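Tristport Mirror-Writing Word List

README, version 6 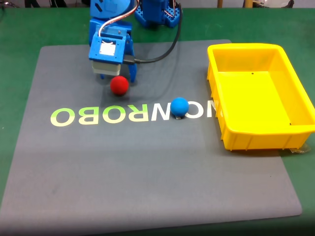
Version 6 adds 900 entries and removes a good many that should never have been let in. The list is a plain text file of English words along with what becomes of each one when you flip it left to right, as in a mirror or on the inside of a shop window. Every word is graded by how much of it survives. Plain capitals do better than most people expect: A, H, I, M, O, T, U, V, W, X and Y come through a flip unharmed, and everything else goes over like a turtle. TOMATO, stacked one letter per line, scores perfectly, and has been smug about it since version 1.

What's in the download

words.txt is the list itself, one entry per line: the word, a tab, the grade, a tab, and a note if someone felt strongly.
stacked.txt has words that read correctly in a mirror when written top to bottom. Sign painters seem to like this one.
flat.txt has words that read the same both ways when written across. It is short. MOM is in it. So is WOW, which is how I feel about the length of the file.
rejects.txt is everything we argued about. It is longer than flat.txt and a better read.

Grades

Grades run from 0 to 6. A 0 means no letter survives the flip. A 6 means the whole word does, in order, with no squinting. Grades 1 through 5 were set by a formula that Orhun Duman wrote on the back of a parking ticket and later typed up. The parking ticket version is the correct one. If your script disagrees with the file, trust the file, then write to Orhun, who enjoys it.

Lowercase is graded separately, in the columns ending in _lc. Lowercase b and d turn into each other, and so do p and q, which gives you real words turning into other real words (bid is fine, bud is fine, and then you find yourself staring at the wall at 2 a.m.). These pairs carry the note "swap."

Where the words came from

The base list was typed in from the Bilgin school speller, minus the chapter on place names. Dilek Ertürk added kitchen words. Tarek Hattar added boat words, 70 of them, and I have yet to meet anyone who needed "thwart" in a mirror, but they're in. Aiman Khoo proofread the lot with an actual hand mirror and would like it back.

Known problems

Q is graded as broken in every typeface. In Ellesano the tail sits dead center and the letter flips just fine. I know. Please stop writing in.
The letter I has serifs in some fonts and not in others. It makes no difference to the grade. We still lost most of April to it.
17 entries have a trailing space. They will be fixed when I find out which 17.
Hyphenated words are graded as if the hyphen were not there. The hyphen has not complained.

Using it

Do what you like with the list, including selling mugs. If you print a credit, it goes to the Kinon Word Group, and the spelling of Kinon matters to us more than it should. Corrections go to Han-gyeol Ko, with the line number, please, and the word typed the right way around.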